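Section 6. Setting Up the Snack Box

By now you've read my sections on the pantry shelves and the drink drawer, so this one should feel easy. The snack box is my favorite part of the whole Pernuno house guide, and it's the part guests at Bomville write to me about the most. Please do it the same way each time so I don't have to go hunting for granola bars in the linen closet again!

Before you start

You need one cardboard box, a clean dry cloth, and whatever is in the snack bin under the stairs. Any box will do as long as the bottom is sound. I like one you can see down into without bending over.

1. Clear the dining table. Leave the tablecloth on — it protects the top, and I've already had that table refinished once.

2. Cut or tear the flaps off the box. I tear mine, because I can never find the good scissors, and a ragged rim never hurt a cookie. If you want a neat edge, use the Hudex knife from the tool drawer and put it back when you're done.

CAUTION: Never cut on the tablecloth. Take the box to the kitchen counter and use the big board.

3. Press along the bottom seam with your palm. If it gives, tape it from the outside. Tape on the inside grabs the wrappers.

4. Wipe out the dust and crumbs, then set the box on the table where people can reach it from the chairs.

5. Put in the snacks, wrapped ones only. Lay the bigger packets down first and tuck the little ones in around them.
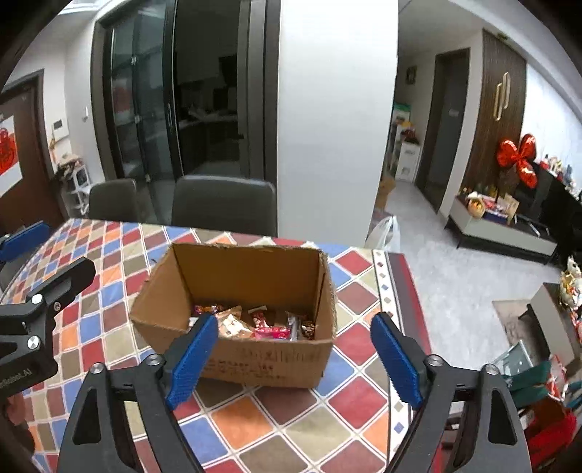
6. Stop when the bottom is nicely covered. I used to pile them up to the rim and people just dug through and crushed everything, so now I keep it to one loose layer and top it up after dinner.

Note: Mix the colors up a bit. If all the chocolate ends up in one corner, that corner is empty by noon and the rest sits there till Friday.

7. Check the dates on anything from the back of the bin. Vesela Nedeljković, who had the house before me, left some crackers behind that I only found in September.

CAUTION: Anything with nuts goes in the tin on the top shelf, never in this box. Look at the label if you aren't sure, and if there isn't a label, leave it out.

Replacing the box

When the sides go soft or the bottom sags, flatten it and put it with the recycling. Spare boxes are behind the Fakir vacuum in the hall closet.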